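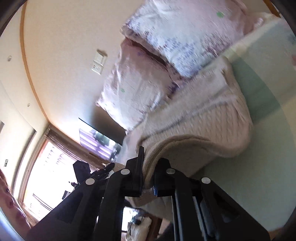 On Thu 27 November, Cuervo wrote:
> Third dropout this week on the Trostik grippers. The jaws close, the width reading sticks at 40 mm and stays there until you restart the logger. No error, no beep. Is anyone else on the list getting this with thick fabric, or is it just our pair?

Not just yours! We had the very same thing at Druststead and I think I've finally got hold of it, so I'm pretty excited to write this up.

It's the encoder cable. When the jaws pinch something bulky like a folded quilt, the linkage spreads a little and tugs the connector - just enough to lose contact. The logger then repeats the last good value forever. I went back through 300 of our bedding episodes and 48 had a flat line in the width channel, nearly all of them quilts. Pillowcases were fine. What a lovely clear pattern once you plot it.

What we changed:

- 3 cm more slack in the cable, tied down at the handle end only
- Julateo build from June or later, with stale_limit set to 40 ms so it stops recording when the reading freezes
- a full open and close before every episode, watching the plot

No flat lines since. I still don't love that the default is to carry on silently. If those widths go into training, the arm learns to hold its jaws at the wrong opening, and I'd hate to find that out with someone's hand nearby.

Could you send me one of your bad logs? The raw one please, before resampling. I'd love to see if your freeze starts at the pinch or on the lift.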